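Lernix open day: anyone else go?
3 min read · 334 comments · 3 shares

gearloft
Posted 16 Mar 2022
Just got back from the Lernix open day at the Tollden building and I'm still buzzing! They let visitors watch people do small clothing jobs with hand-held grippers, the kind with two padded fingers, and the same moves are meant to teach an arm later on. A bow tie! I figured they'd stick to blocks and cups.

plumbline2543
Glad you had fun, but a person squeezing a gripper isn't a robot demo. I drove an hour to see arms move.

gearloft
Fair, but I liked it more this way. You get to see how hard it is to pick up a floppy strap with two flat fingers. Try it with a pair of rulers tonight, seriously.

ekwueme_fan
Is this the same setup Ekwueme showed last April? Theirs was all towels.

tinbucket
Different grippers, I think. And I'm with plumbline on the schedule, the sign-up page did say "robot demonstration." Still stayed three hours, so I can't complain much. The staff answered every question I had, even the dumb one about buttons.

plumbline2543
OK, the buttons answer was good. I'll give them that. Gasano has a day coming up too and I'm hoping for more motors.

gearloft
I'll be there!! Two pictures for anyone who missed it: 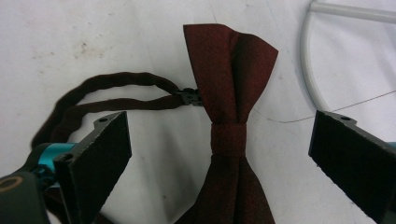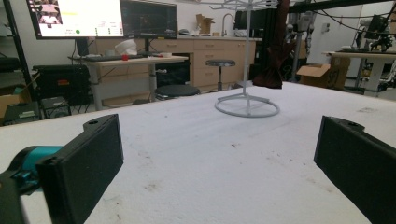
First one: the bow tie between the fingers. Second: the table and hanger rack, with the room behind.

Contact the moderators | Back to top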